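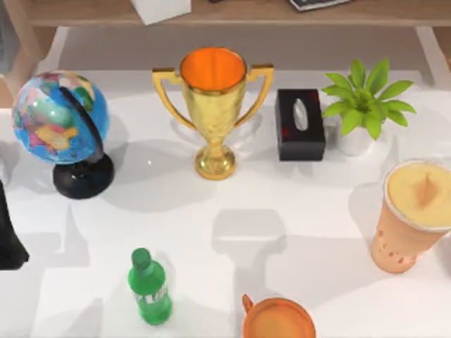

Generating a clutter set for the Drallora grasp policy

Prerequisites: a working Inby install and the asset pack unpacked under assets/objects. The method follows Feng and Hajdu; only the sampling step is changed.

1. Set the number of objects per layout. We use seven. Fewer makes target selection too easy for the ablation.

2. Draw objects from different categories. A globe, a mug and a potted plant share almost no silhouette, so errors in the target mask show up early.

3. Sample positions on the tabletop with a minimum gap of 60 mm between bounding boxes. Allow objects to fall partly outside the camera view. Do not reject these layouts.

4. Leave shadows on. With shadows off, the policy trained by Wojciech Dudek scored well in simulation and failed on the real table.

5. Render 4000 layouts. Hold out 891 for evaluation, split by layout seed and never by frame.

6. Train with 2 seeds and report both.

If the loader stops on a missing texture, rebuild the index and rerun step 5. Layout seeds are kept.

Last edited 11 February 2022, D. Jasińska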